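About us

Illano repairs bags, rucksacks and luggage. Romana Štěpánek and Mechthild Gasser started the business in a rented unit on Tromell Road, with one sewing machine and a shelf of zips. We are still on Tromell Road, two doors further down, and there are now six of us.

Romana trained as a saddler and spent eight years making harness before moving on to bags. Mechthild ran the returns desk for a luggage shop and got tired of seeing suitcases thrown out for a broken handle. She looks after the counter, the post and the quotes. Romana looks after the bench.

What we repair

Zips, handles, straps, linings, wheels, feet, buckles and torn seams. We work in canvas, nylon and leather. We don't re-dye leather, and we don't take on hard-shell cases with a cracked shell. If a repair would cost more than the bag is worth to you, we will say so at the counter and there is nothing to pay.

Last year we finished 788 repairs. The smallest was a zip pull. The largest was a set of 20 kit bags for Wei, the rowing club across the river, which needed new bases all round.

How it works

Bring your bag in or post it to us. Please empty it first, including the small pockets. We look it over and send a written price, usually the same day. Most repairs take 12 working days — longer in February, when the ski bags come in. All our sewing is guaranteed for as long as you own the bag.

We keep more than 2,000 buckles, clips and sliders in stock, many of them taken from bags that were past saving. If you only need a part, ask at the counter. The Zivemance evening class, where you can learn to mend your own bag, runs on Tuesday from half past six and costs the same as a basic zip repair.
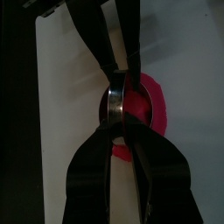 Straps are the job we are asked for most. The fabric usually goes long before the fittings do, and it tends to go in the same place. On a black fabric strap like this one, we look first at the point where it passes through the metal ring and bunches up. If the ring is sound we keep it and sew new webbing on to it. If it isn't, we fit one of the same width from stock.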